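Re: [stemari-watchers] Farouk's interview, anyone read the whole thing?

Yasmine El Ouafi wrote:
> Only saw the bit going round where he says he nearly walked off
> the show in season 3. Is that all there is? Paper wants me
> to subscribe to read the rest.

No theres loads more. Read it on the train so going from memory. He'd been sober 11 months when they cast him and told only his sister and the Jivcombe director. The hospital episode was written before any of the writers knew.
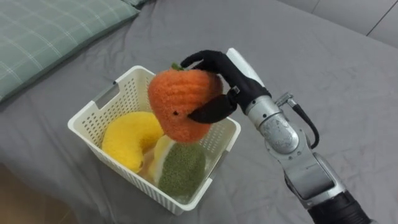
Says he asked for one line to be cut and they cut it, won't say which. My guess is the phone call - it always felt short to me. Also he's not doing the Trusau reunion in November, so if you were holding a ticket for him check the refund rules now. They've sold nearly 300.
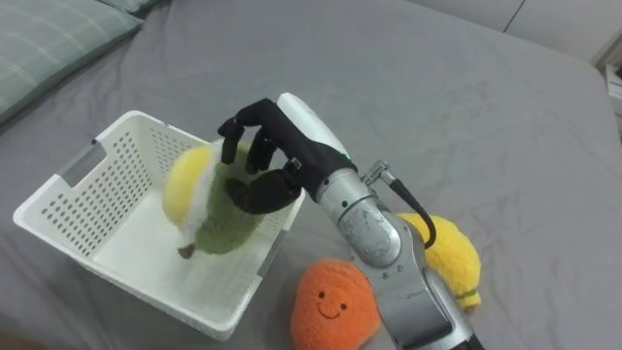

The sister gets a paragraph at the end, best part of the peice. I'll type up my notes tonight after 9 when the kids are down. Somebody remind me if I forget.

Abdelghani Nasr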